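Nov 6, 2019

Progress report to the Pereyra education grant, second reporting period
Project: Tiltmont student robotics club, tabletop sorting

## 1. Status

The project is on schedule for hardware and behind on software. The arm was mounted and calibrated before the start of the period. Students have recorded 200 usable demonstrations against a target of 587 for the full grant. Training on the cutlery task began with this set.

## 2. Work completed

- Recording procedure rewritten. Each session now starts with a calibration check and a test grasp on a foam block.
- Joint limits lowered on the wrist after two overload stops. No stops have occurred with the new limits.
- Pradar logging software updated. The earlier version dropped records when the disk was more than half full. 15 demonstrations were lost this way and have been recorded again.
- Three students trained as session leads. They can run a recording without a teacher at the controls.

## 3. Results to date

The first trained model was tested on single objects only. It completed 70 percent of trials with spoons. Results with chopsticks were poor. The main failure was a grasp that closed above the stick and came up empty. The second was picking up two sticks in place of one. Dark sticks on a dark surface give low contrast, and the students believe this explains part of the gap. A test with a lighter tray has been proposed but not run.

## 4. Spending

Spending is within the approved lines. The Niltell gripper pads cost less than planned, and the balance was moved to spare cables as the grant terms allow. No further transfers are requested.

## 5. Task layouts

Layouts are set by hand from a written card. The current series has three rules:

- Spoons are piled on the black tray with handles in mixed directions, with chopsticks lying alongside and under them.
- The pink tub stands to the left of the tray and holds chopsticks laid lengthwise.
- Small colored cubes go on the tiles behind the tray, clear of both containers. They are not to be moved during the task.
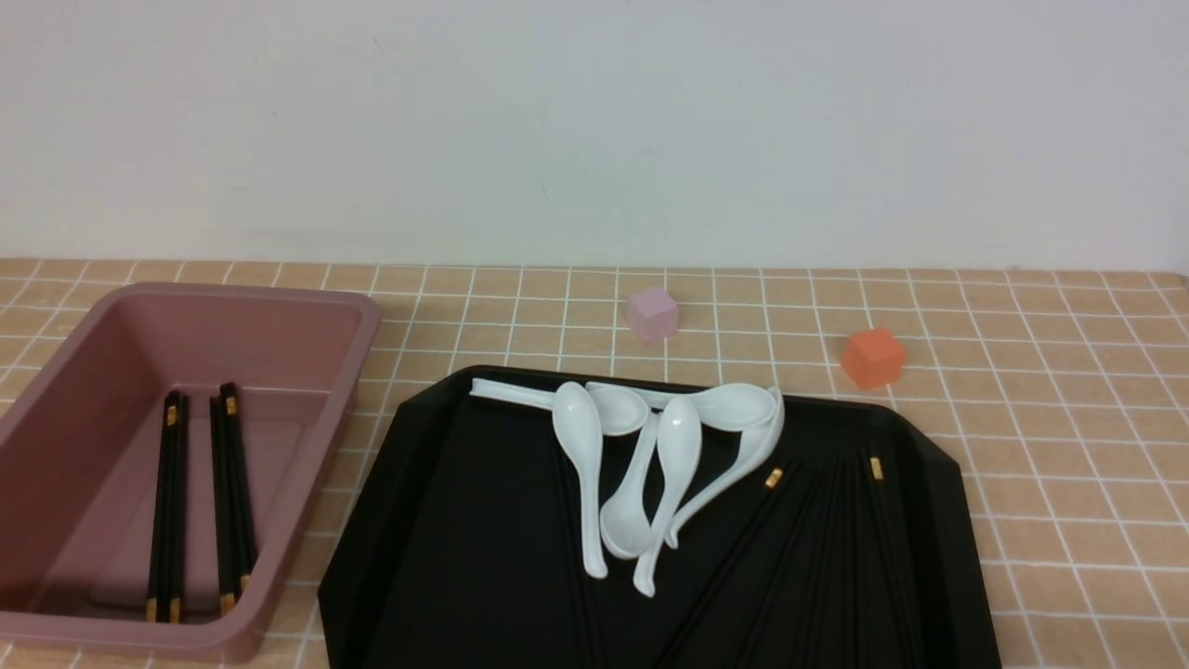

## 6. Next period

- Continue recording toward the full target.
- Run the lighter tray test and report grasp results separately for each tray.
- Retrain with the larger set and repeat the single-object trials before moving to mixed piles.
- Submit the student log books with the February report.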